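グリッパーを手で持つ日　コスウッド社の公開見学で聞いた話

10月に、コスウッド社の作業室が一般の見学者に開かれました。案内の担当はレオノーラ・キアンバオさんです。私は午後2時の回に参加し、そのあとで彼女と同僚のロヘリオ・カタクタンさんに話を聞くことができました。

キアンバオさんは、見学の準備に3週間を使ったと言います。「最初は大きな腕のロボットを見せる計画でした。でも、来る人が自分の手で持てる道具のほうが、質問がたくさん出ると思いました」

その日の課題は、食器を扱う動作でした。社内では「ハナチ」という名前で呼ばれている課題です。 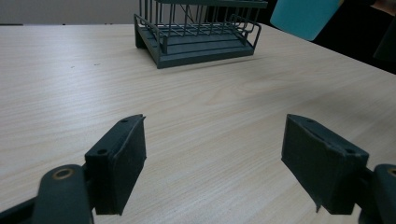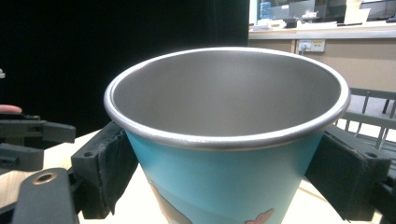

カタクタンさんは、以前ドリステルベルグの工場で包装機械の調整をしていました。そこでは同じ形の箱だけが流れてきたので、台所の物は彼にとって新しい勉強だったそうです。「箱は全部まっすぐです。コップはそうではありません」と彼は話します。たとえば青いコップは、上が広くて下へ行くほど細くなります。指は縁のすぐ下を左右からはさみますが、壁が斜めなので、力の向きを考えなければなりません。「強くはさめばよい、と見学の方はよく言います。私も最初の月はそう思っていました」

この課題の記録は、今までに618回分あるそうです。うまくいかなかった回も消さないで残す、というのがカタクタンさんの方針です。私が理由をたずねると、彼は少し考えてから「失敗した動きを見ないと、次に何を直すか決められません」と答えました。

キアンバオさんには、見学者の反応について聞きました。参加者は38人で、いちばん多い質問は「家にはいつ来ますか」だったそうです。「その質問には、まだ日にちを言えません。言えないと正直に答えます」

次の公開は、スレマナの展示室で行う予定です。キアンバオさんは、子どもの手にはグリップが太すぎるという意見をもらったので、細いものを用意したいと話していました。申し込みの方法は、決まったら会社の掲示板に出るということです。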